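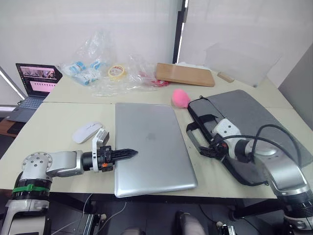
kabelbinder_jo schrieb:
Dann zieh den Handgelenkstecker ab und miss durch. Ich tippe auf Kabelbruch, das hatten wir am rechten Arm auch.

Metwally schrieb:
Durchgemessen habe ich gestern, beide Leitungen, auch unter Biegung. Kein Aussetzer. Der Fehler bleibt: Beim Einpacken des Laptops in die Hülle schließt der rechte Greifer, zieht an, und nach ein paar Sekunden geht der Arm in Schutzabschaltung. Im Log steht jedes Mal Code 154, Überstrom Gelenk 6. Danach sackt der Arm durch, weil die Gelenke keine Bremsen haben. Einmal lag der Greifer dabei auf dem Laptopdeckel. Kratzer, sonst nichts.

nullpunkt375 schrieb:
Welche Software? Unter Mindby gab es bis zum Update im Mai einen Fehler, bei dem der Sollwert für die Greifkraft nach einem Neustart auf Maximum stand.

Metwally schrieb:
Mindby, aktueller Stand. Die Ablaufsteuerung ist ein eigenes Java-Programm, das nur Zielpositionen schickt. Greifkraft habe ich ausgelesen, die stimmt.

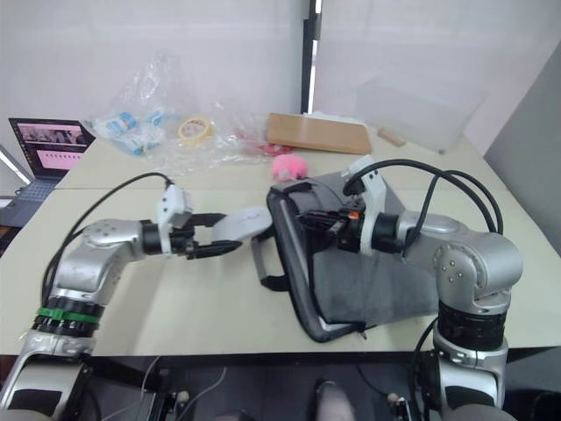 Metwally schrieb:
Der Überstrom kommt nur bei der Hülle, nie beim Laptop allein. Ich habe den Ablauf gestern in Einzelschritten gefahren und den Strom mitgeschrieben. Sobald der rechte Greifer die graue Hülle am Rand gefasst hat und der Arm zieht, steigt der Wert an und fällt nicht mehr ab. Die Trageschlaufe liegt links heraus, unter dem linken Arm, die könnte sich also auch irgendwo einhängen. Spitzenwert am Gelenk: 1.983 mA.

kabelbinder_jo schrieb:
Das ist zu viel für ein Stück Stoff. Entweder hängt die Schlaufe fest, oder der Arm zieht gegen sich selbst, weil die Zielposition nicht erreichbar ist. Das Java-Programm würde ich mir als Erstes ansehen.

nullpunkt375 schrieb:
Sehe ich anders. Eine unerreichbare Position müsste Mindby vorher ablehnen. Ich würde das Getriebe am Handgelenk prüfen. Arm stromlos, Gelenk von Hand drehen, auf Rastpunkte achten.

kabelbinder_jo schrieb:
Mindby lehnt nur ab, was außerhalb der Gelenkgrenzen liegt. Ob am Greifer etwas festhängt, weiß die Software nicht.

fluramthorpe schrieb:
Unabhängig von der Ursache: Wenn der Arm beim Abschalten durchsackt, gehören die Hände da nicht hin. Wir haben das so gelöst, dass der Arm bei Überstrom erst den Greifer öffnet, die Position mit halbem Strom hält und dann langsam absenkt. Seitdem kein Schaden mehr.

Metwally schrieb:
Gelenk von Hand gedreht, läuft gleichmäßig. Getriebe ist es wohl nicht. Das Absenken baue ich ein. Als Nächstes fahre ich den Ablauf mit festgeklebter Schlaufe – und danach mit kürzerem Zugweg.

nullpunkt375 schrieb:
Bitte nicht beides auf einmal ändern. Und das Log vom Versuch mit der Schlaufe hier einstellen.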